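Arkora Table Clearing Set: README

What is in this release

Arkora is a set of demonstrations of one household chore: clearing the leftovers of a snack off a table and into a trash can. All of it was recorded with hand-held grippers in homes, for training manipulation policies by imitation. The release holds 3484 episodes from 105 homes. Recording was done under the Kincaid collection protocol, version 15.

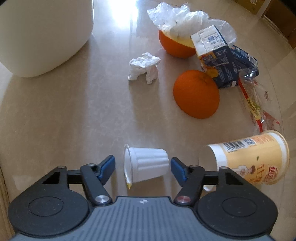

Episodes start with the trash still on the table and end when the operator lets go of the last item. Homes supplied their own trash, so the objects are uneven in size and stiffness. A single table can hold small plastic and paper cups lying on their sides, orange peel, a crumpled tissue, drink cartons and clear wrappers, with some of these overlapping. We did not tidy the piles before recording. Operators chose their own order of pickup, and the order is saved in the file order.json. Expect glare on polished tabletops. We kept those episodes and set the flag glare to 1.

Episodes that involve the trash can

A subset of 162 episodes has the gripper taking hold of the can itself. Use the tag can_contact to select or drop them.

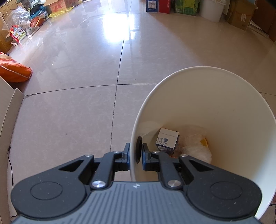
Reading time: 2 min

Grasps in this subset are on the rim, with the jaws on either side of the wall. Contents of the can vary and are not labeled. Floors, cabinets and stored belongings are often in view behind it, so models trained on this subset alone may pick up on the background.

Files

Each episode folder has video.mp4, pose.csv, width.csv and order.json. Poses are in meters and quaternions, relative to the first image of the episode. Jaw width is in millimeters. The Parach loader reads all four and fills short gaps in tracking by interpolation. To turn that off, pass fill=False.

Known problems

Clear plastic is often dropped and picked up again. Retries are left in.
Jaw width drifts in long episodes. Recalibrate from the closed position.
Item names were typed by operators, and spelling varies.

Splits are by home. Please keep them that way when reporting results.

Maintained by Drolalton. Report errors through the issue tracker and include the episode ID.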